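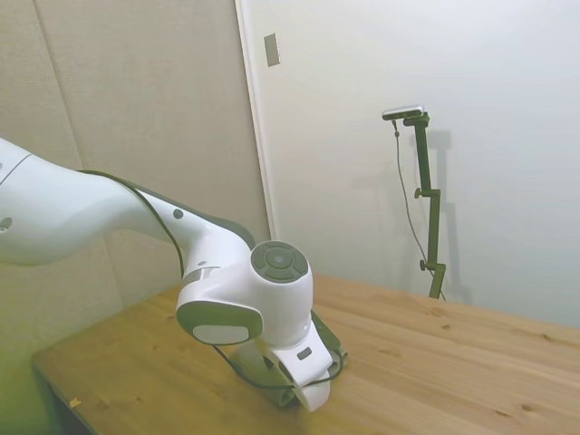
Fig. 1. Robotic arm over the pine table.

Stock Water, Handout 3: Troughs and Float Valves
Corina Furtună, Trindwood grazing course

Okay, troughs! Last time we sized the pipe and I promised we'd get to the thing on the end of it. Bring your paddock sketch, you'll be drawing on it.

Start with how your animals drink. Sheep on a small paddock wander over in ones and twos, so a little trough with a quick refill does fine. Put that same flock on a long lane with the water at the far end and they all come together (and shove). Then you want storage. For our class problem we're using the Castaño place: 60 ewes, one trough, and an afternoon at 98 degrees. Figure two gallons a head for the day, then tell me what happens if the line quits at noon.

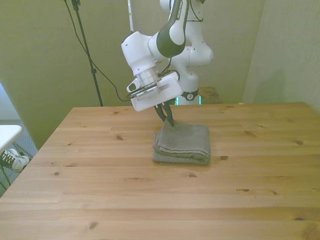 Float valves fail more often than the troughs they sit in, and grit under the seal is what I find most of the time. Shut off the line, pull the float arm, and take the valve apart over something that won't let the small bits roll away. A towel folded into a flat pad, like the gray one on the table under the gripper, is what I'd use. Lay the parts out in the order they came off, rinse the seal, look at it for nicks, and put it back the same way around. If it still drips, replace the seal - they're cheap, and I keep spares in the truck.

Set the water level a couple of inches below the rim. Higher than that and one pushy ewe slops it all over the ground, and you get a mud hole by May.
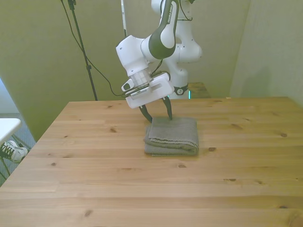
Where to put it

High ground if you have it, and never in a gate opening. I did that my first year on the Nusari lease and spent the whole summer squeezing past wet sheep. Leave room to walk all the way around, and get some rock down before you set the trough, not after (ask me about my back).

The one I'll have out in the yard is a Samo. It holds 140 gallons and has the drain plug on the low end, where you can reach it. Check yours for that before you level the pad.

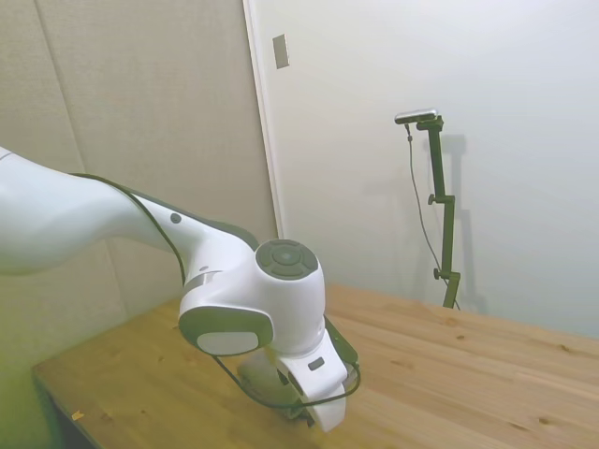

Page last changed: 2021-10-06

Homework: mark your trough, your shutoff and your drain on the sketch, with an arrow for which way the overflow runs. Then do the Castaño problem and show your arithmetic, even the messy part. If your own trough has a valve I haven't covered, bring it along and we'll open it up in class.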